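Section 4. Preparing and Running the Transfer Evaluation in Simulation

4.1 Scope

This section covers the set-up of the two-arm transfer task in the Lumanlan simulator and the procedure for producing a scored evaluation run. It applies to policies trained on the Peltedbridge demonstration set. Users who wish to record new demonstrations should refer to Section 6.

The purpose of the evaluation is to measure how far a policy depends on the lighting and object placement it was trained with. Each policy is therefore tested under two conditions, Fixed and Varied. The Fixed condition uses the default layout and light source. The Varied condition moves the light source and shifts the starting position of each item between episodes.

4.2 Before You Begin

Confirm that the simulator is installed as described in Section 2 and that the Castitz control module loads without warnings. The evaluation writes a log for every episode, and the output folder must be empty before a new run.

CAUTION: Do not run an evaluation while a training job is using the same output folder. Logs from the two jobs will be mixed and cannot be separated afterward.

4.3 Loading the Workspace

1. Start the simulator and select Transfer from the task list.

2. Load the default layout. The workspace consists of a white table, a wooden tray on the left, and a teal compartmented unit toward the upper right of the overhead view.

3. Select the overhead camera and leave its height and angle at the stored values.

4. Send both arms to the home position. Wait for the status line to read Ready.

5. Turn on shadow rendering. Policies trained with shadows and tested without them will give results that cannot be compared with the reference values in 4.5.
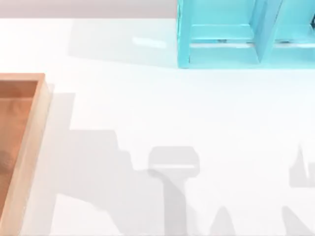 6. Open the Seeds panel and enter 2324 for the Fixed condition. For the Varied condition, enter 2327. These two seeds were used for all reference results and should not be changed.

7. Save the workspace under a new name. The default layout file is shared by all tasks and must not be overwritten.

Note: Arm shadows fall across the table and change shape as the joints move. A policy that reads the overhead view may respond to a shadow as though it were an object. This behavior is one of the effects the evaluation is designed to measure — do not adjust the light source to reduce it.

4.4 Running the Evaluation

1. Load the policy file and check that its camera settings match those of the workspace.

2. Set the number of episodes to 859 for each condition.

3. Select Fixed and press Run. The simulator resets the items and both arms at the start of every episode.

4. When the Fixed run is complete, copy the logs to a separate folder, clear the output folder, and repeat the run with Varied selected.

5. Run the scoring tool on each set of logs.

An episode is scored as a success only if the item is at rest inside its assigned compartment and both grippers have moved clear of the unit. An item that is released on the rim of the tray or on the table is scored as a failure, even if the arm picks it up again after the time limit.

CAUTION: Stopping a run early leaves a partial log. The scoring tool will accept it and report a success rate from the completed episodes alone. Delete partial logs before scoring.

4.5 Reference Result

The baseline policy supplied with the Brunudley package reaches a success rate of 78 percent in the Fixed condition. If your installation gives a different value for the same policy and seed, check the shadow setting first, then the camera settings.

No reference value is given for the Varied condition in this release. Users are asked to report both values when describing a new policy, together with the seeds and the simulator version.

Questions about the scoring rules should be sent to Onyekachi Ekpo, evaluation lead. Please attach the complete log folder and the saved workspace file.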